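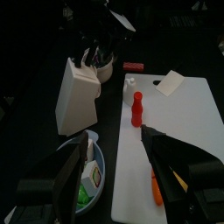 White board on the black table, both bottles out. Kitchen corner, Sunday.

Play kitchen: does the chopping board live out or get put away?

Last updated: Sunday, 7.40 pm

manix_46
Settle something for us. The white board stays on the table all week and the small stuff collects on it. I say that's what it's for. The other adult in this house says it's a tray with ideas above its station.

tostier
Put it away. A board left out is a shelf. You've got a red bottle and a little white one parked there already, and I can see a card by the handle slot.

manix_46
The card is the menu. It changes hourly and everything costs 1,000.

huser873
Disagree with tostier. Ours went in a cupboard and never came out again. If it's on the table they chop on it. Mine got through a toy onion 46 times before breakfast, and I was charged for each one.

tostier
Then leave the board and shift the bottles. There's hardly room for a knife with the red one standing there.

tijani
What's in the small white one? Looks like sauce to me, or something for wiping down.

manix_46
Depends who's asking. It was mayonnaise at lunch and by teatime I was told not to drink it.

huser873
Is the orange thing a carrot?

manix_46
It's been a carrot, a microphone and, briefly, a patient.

tostier
I'd still hang the board up. It's got a slot, use the slot.

manix_46
On what hook? You've not seen our walls.

Comments (2)
Gravyboat537: Team leave it out - but wipe it now and then.
manix_46: With which bottle, though.

Related threads
Toy food storage: one big tub or several small ones?
Painting a child's table black, regrets?
Play shop prices are getting out of hand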